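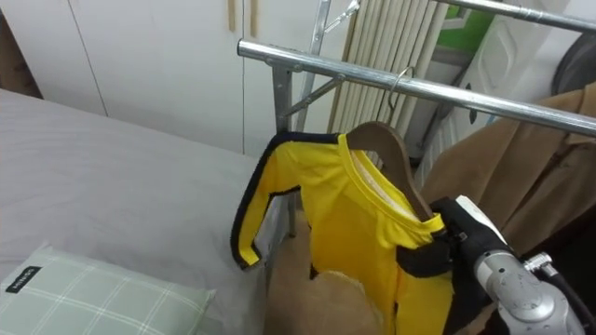 Tessa Marwick
Community Reporter

A spare bedroom in Zapata has become the liveliest workshop in town this spring, and visitors may be surprised at how much of the talk in it is about laundry. The seven members of the Flakurus build club have been teaching a home-assembled robot to handle clothes on hangers, and on 9th October they opened the door to neighbours who wanted to see how it was getting along.

The project is called Dredau, and it began in June as a rather loose conversation over tea about what a robot might usefully do in an ordinary house. There were votes for weeding and for feeding the cat, but hanging up the washing won the day, partly (I was told with some feeling) because every member of the club dislikes doing it. They set themselves a limit of $2,000 for parts, shook hands on it, and have been guarding every dollar since. The grey arm was bought second-hand and came without a manual, so the first few weeks went to working out which cable did what.

Clothes are awkward things for a machine. A block or a cup stays the same shape when you pick it up, but a sleeve goes wherever it pleases, and a yellow top with slippery shoulders will slide off a wooden hanger if the grip comes in too high. The club has kept a log of every attempt since the arm first moved under its own control, good and bad, and the tally stood at 1,134 when I dropped in. Plenty of those entries just say "dropped it", and one says "dropped it, then the fuse went", which got a hearty laugh when it was read out.

The gripper has been through more changes than any other part. Bare plastic fingers were tried first and skated over the cloth, and a rubber pair caught on anything knitted. The black fabric covering now in use was sewn at the kitchen table, and the members are very fond of it. It presses on a shoulder seam without marking the garment, and it can be unpicked and replaced in an evening.

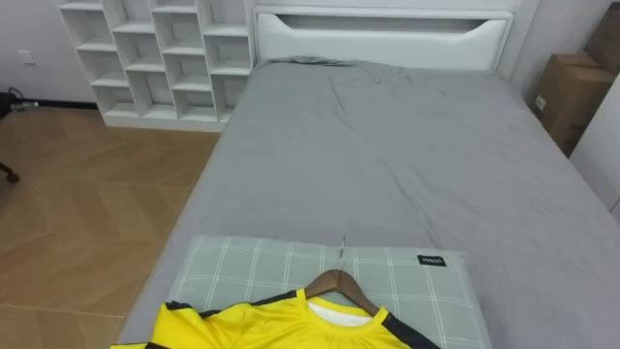

Starting positions are the next puzzle. A garment already on the rack is one sort of job, and a garment lying on its hanger across a pillow is quite another, with the hook to be found first and the whole lot to be lifted without the collar folding under. The club wants to manage both before the summer holidays, and has set aside five more evenings to try it with different fabrics. Woollen coats are on the list too, though I gather opinion is divided on whether the arm's motors are up to a heavy one.

The software is the club's own and is shared freely under the name Tronudura, along with the sewing pattern for the gripper covers and a frank set of notes on what went wrong. Anyone with a bit of patience is welcome to join in, and you needn't know a thing about programming. They are especially keen to hear from people who sew, and from anybody with a coat or a cardigan they wouldn't mind seeing dropped a few times.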